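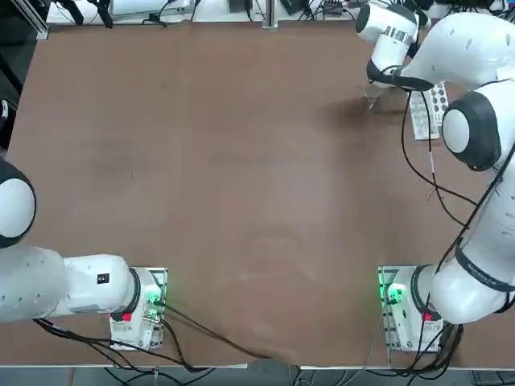 Masanobu Hirano wrote back to last year's version of these notes to say I had the whole question the wrong way round. You ask what the arms took away, he said, and you never ask whether anyone wanted to keep it. Racking tubes for a full shift gave him a sore thumb and a short temper, and he would not go back to it for any money.

Fair enough. I've left his objection at the top because half of you will agree with him, and you should have it in your heads while you read the rest. I still think he lets the company off lightly.

Week 8: Automation on the bench

Revised 2019-01-17. Read before the tutorial. The Palmont material is in the reader, and the Cistgate interviews are on reserve at the desk (two-hour loan, please bring them back).

What we are talking about

Last week was warehouses. This week is smaller and, to my mind, harder: laboratory work, where the job being automated is made of little movements of the hand. Pick up a tube. Put it in a rack. Move a beaker over. Tip, wait, write down the time. None of it looks like much, and that is part of the trouble. When a manager draws up a list of tasks to hand to a machine, the ones that look like nothing go on first.

The sales line is always that the machine does the dull part and the person is freed for the interesting part. I'd like you to be suspicious of the word "freed". Freed by whom, and to do what? In the Palmont case the bench staff were told they would move up to planning and checking. Some of them did. The others found that their new work was standing near the machine in case it stopped.

The Palmont case

Palmont is a water and soil testing firm. Its managers brought in robot arms for sample handling on one line and left a second line as it was, so there is a rough comparison to be made. In the last full January before the change, the first line put through 1,653 samples. In the January after, it put through 1,713. The company's newsletter called this a step change. Work out the difference yourselves and decide what you would call it.

To be fair to Palmont, the January figures don't tell you about night running, which was the reason given to the board. They don't tell you about repeat tests either, and the company would not release those. I asked twice.

What the figures also leave out is who was doing what. Before the change a technician loaded, labelled and moved their own samples. Afterwards the loading was split off, and it went to casual staff on a lower rate, who set out the glassware so that the arms could find it. So the claim that the handling was automated is only partly right. A piece of it was automated, and the pieces on each side were made cheaper.

Notice also the change in how the glassware is treated. A person at a bench can cope with a tube that's a bit to the left. They don't even register it. Once a machine is doing the reaching, the people at Palmont had to become tidier, in a way that suited the machine, and several of them resented being told off for a rack put down crooked. One technician said she felt she had become the arm's assistant.
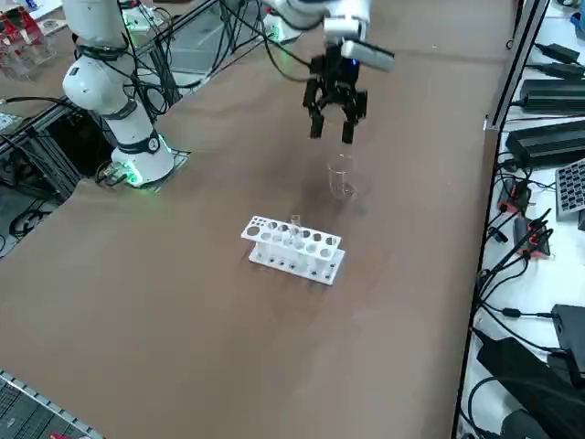
The second thing they spoke of was time. Under the old arrangement a slow afternoon was a slow afternoon. You could wash up, sort the cupboard, show the new person how to read a meniscus. With the arms running, the gaps were still there but they came in pieces too short to use, and nobody chose when they came. I'd ask you to compare this with the weaving shed reading from Week 2, where almost the same complaint turns up.

The Cistgate interviews

Cistgate is the more cheerful case, and I include it partly to keep myself straight. It's a small lab with few staff, and the workers there were asked early on which jobs they wanted gone. They picked the repetitive handling and kept the weighing, which they liked and were proud of. Management had wanted it the other way about, as weighing was where the wages went.

The staff mostly got their way. Read the interviews for how that happened: there was a union delegate in the room, the lab could not easily replace anyone, and the supplier was late, which gave people months to argue. I am not convinced this tells us much about labs that lack those things. Masanobu Hirano worked at Cistgate, and I'd say his good opinion of the arms has a fair bit to do with having been asked.

Skill, and where it goes

Fukuda (the short chapter in the reader) argues that skill does not vanish when a task is automated, it moves to the people who set the machine up. I find this too neat. Some of it does move. A good technician's sense of how a glass tube should be held has to be worked out again by someone, in some form, before a gripper can do it. But the technician is rarely paid for passing it on, and it stops being theirs to bargain with once it has been written into a routine.

Zollano takes the gloomier view and thinks the skill is simply lost within a generation of staff. The evidence is thin - mostly one workplace, mostly people close to retirement - and you should say so if you use it in your essay.

Where I come down, for what it's worth: look at the roster before you look at the robot. If the headcount is the same and the pay grades have slipped, you've learned more than any demonstration will teach you. Demonstrations are done on a clear bench with someone patient close by.

For the tutorial

Come ready to talk about one job you've done yourself, paid or not, and name the part of it you'd have handed to a machine. Then name the part your boss would have handed over. If they are the same part, think about why.

We'll spend the first half on Palmont and the second on whether Cistgate could be repeated at a larger site. Please don't bring me a list of jobs that robots can't do. Those lists date badly and we had enough of them last term.

Essay plans are due in the pigeonhole by the end of the week, one page, handwritten is fine. If you want to argue Masanobu's side, do, but use the Cistgate pay tables as well as the quotes. The tables are at the back of the folder and the second page is stapled in upside down.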